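When your gripper won't let go: tracking down a sticky release

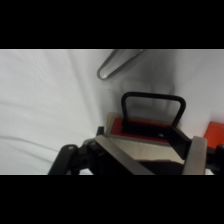
I lost most of February to this one, so I'm writing it up while I still remember which bits mattered. My arm would close on something, carry it across, get the open command and then just sit there with its fingers shut. Maybe one time in ten at first, then a lot more often. No error, no beep, nothing in the log except a cheerful "open complete".

If your gripper is the linkage kind with two flat metal fingers, the steps below should carry over pretty well. Mine runs off a Clekulgate driver board, and the menu names I use are theirs.

Before you touch anything

Power the arm down at the wall and wait for the joints to go slack (prop the wrist up first or it'll drop on your knuckles, ask me how I know). The stop button alone isn't enough. On my board it cuts the big joints and leaves the gripper motor live, and a gripper that's stuck closed is holding tension. When mine finally freed itself it sprang open fast enough to split my thumbnail.

Step 1: Work out if it's software or metal

With the power off, try to open the fingers by hand. Gently! If they move smoothly the whole way, skip to step 3. If they catch, you've got a mechanical problem and no amount of fiddling with settings will fix it. Mine caught at nearly 35 millimetres, same spot every time.

Step 2: Check the linkage screws

Mark each screw head with a dab of paint pen, then see how far each one turns before it's snug. One of mine had backed out far enough to rub on the neighbouring link. Take it right out, clean the threads, put on a tiny drop of the removable threadlocker and do it back up until the joint has no wobble but still swings under its own weight. Leave it overnight to cure. I didn't the first time and had to do the lot again.

While you're in there, look for fluff. I work over a cloth sheet to save the bench, and there was a surprising wad of lint wound round one of the pivots.

Step 3: Look at the current limit

Plug back in, keep your hands clear, and open the gripper page. My closing limit was set to 828 and my opening limit to 513, so it could squeeze harder than it could ever let go. I've no idea when I did that. I dropped the closing figure to match the opening one and it still holds everything I ask it to. Your numbers will be different, so go by the ratio.

Step 4: Don't trust "open complete"

Montserrat Arroyo at the Dudcombe makers' group put me onto this. The board reports the command as finished when the timer runs out, whether or not the fingers went anywhere. There's a tick box called "confirm by position", two menus down, and it's off by default. Turn it on and the arm will stop and complain instead of swinging home with your stuff still in its grip.

Step 5: Test it properly

Run 80 open and close cycles with nothing in the fingers, then the same again with something light and unbreakable. Stay in the room, with the wall switch in reach. If it sticks even once, go back to step 2 and check the screws you thought were fine.

Mine's been good for a couple of weeks now. I still get the odd slow release first thing in the morning when the shed's freezing, and I haven't sorted that yet. If you've got the same board and you've cracked it, leave me a comment.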